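4.2 Restoring a Trement wallet from a recovery phrase

Use this procedure if the device has been reset or replaced. Firmware dated before 1 December 2018 must be updated first.

1. Connect the device and open Wisik Desktop.
2. Select Restore, then enter the words in their original order.
3. Set a new PIN. After nine wrong attempts the device erases itself.

Caution: Never type the phrase into a website or an email. Wisik support will not ask for it.

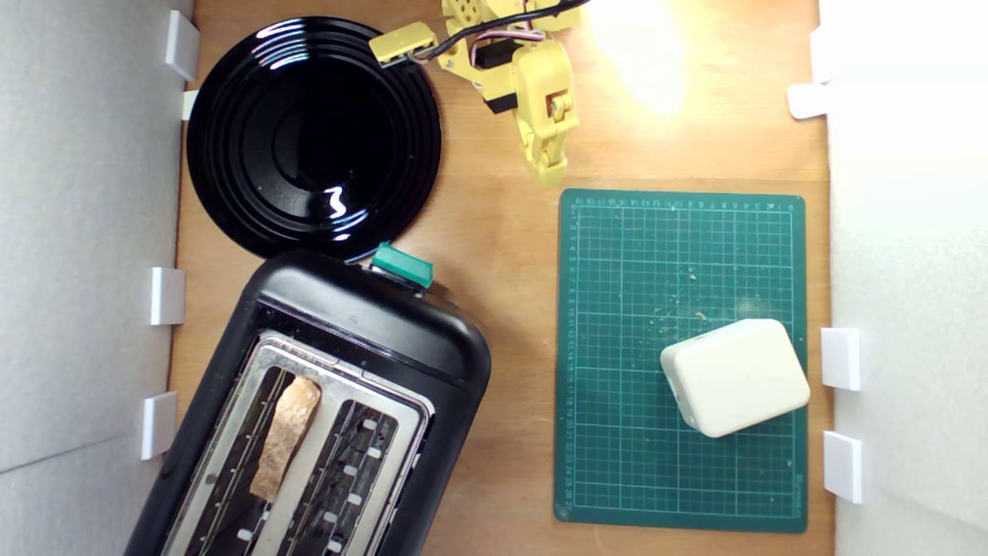
Toaster with one slice of toast, and a black plate.

4. Wait for the ledger scan to finish. The balance may show as zero until then – do not restart the device.
5. Compare the first receiving address with your own records.

Note: Wallets holding more than 1,000 past transactions are scanned in two passes. If error 822 appears, choose another node under Network and repeat step 4.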